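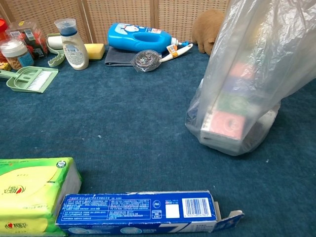
Trasadstead Flateck 8 Home Arm
Item 2316

325 people are watching this item
Shares 14

The Flateck 8 is a two-finger arm on a wheeled base, sold for tidying, wiping and putting things away in an ordinary home. We stock it because customers kept asking for it. We have also told a fair number of those customers not to buy it yet, and this page will probably do the same for some of you.

What it does well

It picks up single, firm items from a clear floor and drops them in a bin. A sponge lying by itself is an easy job. So is a small cardboard box, as long as the ends are shut. Yiğit Yaman in our test room ran it through an afternoon of this and had few complaints apart from the speed, and you do get used to the speed if you leave the room.

It also wipes a flat tabletop nicely, provided you clear the tabletop first.

What it does badly

Anything lying on top of anything else. Put a bottle on a folded cloth and ask for the cloth, and you will usually be handed the bottle. The maker calls this "sequence planning" and says an update in October will help. We heard the same about the last update.

Clear plastic is the other big one. A thin, crinkly bag full of boxes throws light in every direction, and the arm either reaches short or gets a fistful of bag and stops. See-through tubs are better but still hit and miss. Soft packs of tissues get squeezed hard.

Then there are tools. The sales video shows a brush and dustpan being used together, and yes, you can get the arm to hold a brush. Sweeping lint off a dark carpet into a pan that has to be held still at the same time takes two hands, and this has one. The same goes for scrubbing a pot with a steel-wool pad on a handle. It will move the pad back and forth. It has no idea whether the pot is clean.

Clémence Coste, who handles our returns, would like buyers to know that "general household sorting" in the maker's booklet means sorting into bins you have set up and labeled in the app ahead of time. If toothpaste, a stuffed toy and a jar of snacks are all on the same floor, you decide where each one goes, and you do it one item at a time on a phone screen. By then most people could have picked them up.

Compared with the others

The Kosix has a stronger grip and is worse with soft goods. The Nolte is quieter and copes with bags a little better – a little – but it needs a hard floor and gets stuck on carpet edges. None of the three can be left alone with a messy room. If a seller tells you otherwise, ask to bring in your own mess and watch.

Who should buy it

People who can't bend down easily and mostly need one thing at a time lifted off the floor. For them it earns its space. Schools and hobby workshops seem happy with it too. If you want the chores done while you are at work, keep your money.

Details

Price: $3000, base and charger included
Fingers: rubber-faced, replaceable, sold in pairs
Floors: hard floor or short carpet
Control: phone app, or buttons on the base
Returns: accepted with all parts and the original carton. Please take the sponge out of the gripper first.

Demos are by booking at the service counter. Bring things from home if you like – we prefer it.

6 comments
Share this page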